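Small Shop Interiors and How Long Customers Stay
Project report, Group 4
Aishwarya Suvarna and Senan Noonan

1. Background

In our course we learned that the design of a shop can change the behavior of the customers. Most of the texts we read were about big supermarkets. We wanted to know if the same ideas are true for small shops, where the owner chooses the colors and materials alone and usually has little money for it. For this reason we chose the shopping street in Hestholm, which has many small stores and cafes.

2. Method

We prepared a short questionnaire with 4 questions and gave it to customers when they were leaving a shop. We started on a Monday, which was a mistake, as two of the shops were closed that day. In total we asked 164 people, and 100 of them filled in the whole form. Only the complete forms are used in this report. We also spoke with the owners of the stationery store Vosetti and of the cafe Kasodeck. Both of them were very kind and gave us more time than we had asked for.

3. Surfaces and patterns

The owners told us that the two most difficult decisions are the surface of the counter and the covering of the walls. A dark surface with a strong pattern is practical, and it looks more expensive than a plain one. A patterned wall is more risky. Some customers like it very much, and others become tired of it quickly. When a strong wall and a strong surface are put together, the result depends a lot on the colors.

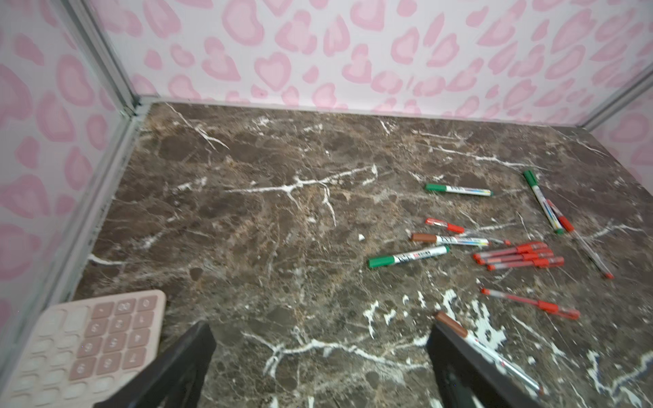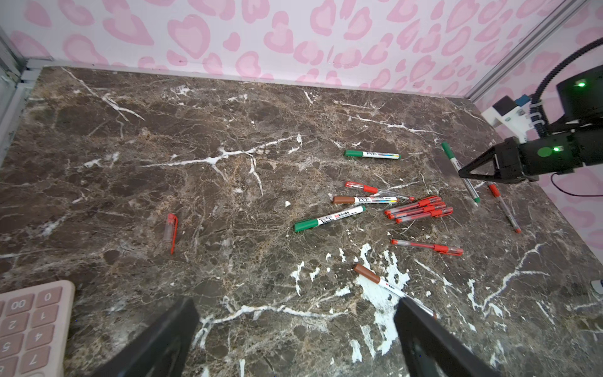
Dark brown marble with white veins, and pink spots on a white background.

In the questionnaire, customers often used the word "warm" for dark surfaces and the word "clean" for light ones. We did not expect that the younger customers would write more about the walls than about the products. One of them wrote that she goes to Kasodeck only for the wallpaper, and that the coffee is normal.

The owner of Vosetti had a different opinion. She painted her walls plain gray two years ago, and she thinks that in a stationery store the products must bring the color. She also said that plain walls are easier to repair, and this was more important for her than the style.

4. Problems

Our question about time was not clear. We asked "Did you stay long?", and people understood "long" in different ways. Mr. Subramaniam, our supervisor, had warned us about this in January, but we kept the question in the form. We should have written the minutes as choices. Also, we only asked people who had entered a shop, so we know nothing about those who looked through the window and continued walking.

5. Next steps

We would like to repeat the questionnaire with a better time question and to include the bakery at the end of the street. Its owner has already agreed, if we come after the morning hours.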